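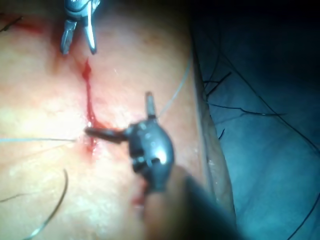
*Wrist camera, Staltisau bench: suture thread stretched from the jaw, second instrument waiting above the cut.*

# About Staltisau

We teach robots to sew. More exactly, we teach surgical robots to suture, and we spend the rest of the week finding out why they stopped.

Lorena Retamal and Kalevi Keskinen started the company in two rented rooms in Clunthorpe, with a plan to sell a knot-tying controller called Drotirex. The plan had a schedule. We still have it, framed, next to the coffee machine.

## The June fault

Most companies leave this part off the page. Ours is here because customers ask about it anyway, usually before they've taken their coats off.

In June, during a run on a practice pad, Drotirex lost track of how hard it was pulling. The force reading froze at a perfectly reasonable number and stayed there, looking calm, while the arm kept going. The thread held. The pad didn't. Shabani Rugemalira hit the stop button 3 seconds later, which he considers slow and the rest of us consider heroic.

The software had logged the run as a success, with a score of 100.

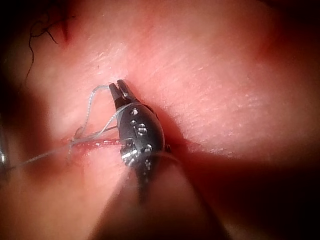 *Knot at the end of the incision, loop still standing. Knots are where we look for trouble first.*

Shabani and Pascual Tapia traced the fault to a dropped message between the sensor and the controller. When a reading went missing, the code politely reused the last one. It would have gone on doing so until somebody unplugged the building. Pascual wrote that line, and he has asked us to mention that Kalevi approved it.

## What we do now

A reading that goes stale stops both arms where they are. A second, dumber check watches the motor current and doesn't trust anything the first one tells it. No run gets scored by the software alone - a person looks at the stitches, and that person can't be the one who wrote the code.
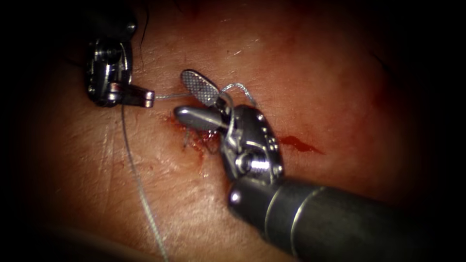

*Two instruments, one thread, partway into a knot.*

Santino Villalba runs safety testing. He joined us from Ranasinghe, where he broke other people's machines for a living, and he has settled in nicely. He pulls cables during demos. He doesn't warn us.

Drotirex is a bench research system and isn't cleared for use on patients. If you'd like to visit, write to Lorena. If you'd like to read the full June report, ask Santino, and set aside an afternoon - he included the appendices.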